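Learning Materials > Robotics in Practice > Part Two > Chapter 7

Filed under: Faults and Safety, Small Manipulators

Chapter 7
When the Gripper Does Not Let Go

In the first part of this book we assumed that a robot does what its program says. In this chapter we give up this assumption. We will study one fault in detail, a small one, and learn how to write it down, how to find its cause, and how to decide if the machine may run again.

The case comes from a teaching laboratory in Bostden. The task was named Gristadar by the students. A tabletop arm with two fingers had to close the hinged panels of a character-guessing game, one after another, following spoken commands. The forces are small and the parts are cheap, so many people would say that safety is not a question at such a table. We do not agree. A finger that pushes when it should stop is the same fault in a game and in a factory.

The program had already completed 882 panel movements without any alarm. Then, during a normal run, the gripper closed on a panel, reported "open," and moved away. The panel was still between the fingers. The whole board was pulled 35 millimeters across the table before the operator, Lech Sikora, pressed the stop button. No person was hurt, and one hinge was broken.

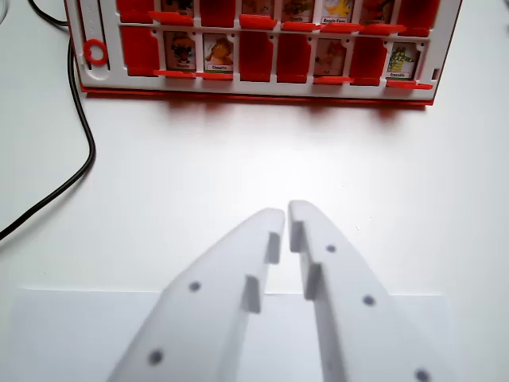

The first explanation was mechanical. The students believed that the pads of the fingers had caught the edge of the panel. They changed the pads, and the fault came back on the next morning. This is a common mistake — to repair the part which we can see, and to leave the signal which we cannot see.

The log told a different story. The controller did not measure the opening of the fingers. It only waited 45 milliseconds after the command and then set the state to "open." When the motor was slow, the state was false, and the arm began to move too early. In a later test with 2,121 cycles, the state was taken from the position sensor, and the fault did not appear.

Please notice what this test shows and what it does not show. It shows that the new program is better. It does not show that the fault is impossible, for example when the sensor itself gives a wrong value. For this reason the laboratory also added a limit on the pulling force, and this limit works separately from the program.

Section 7.1 explains the difference between a commanded state and a measured state. Section 7.2 treats the stop button and its wiring. In Section 7.3 you will write a fault report for the Gristadar case, using the form from Chapter 3. Keep your first version, as we will correct it in Section 7.5.

Words to know before you continue: commanded state, measured state, timeout, force limit, protective stop.

© 2023 Brotbridge Educational Texts | Contact | Back to top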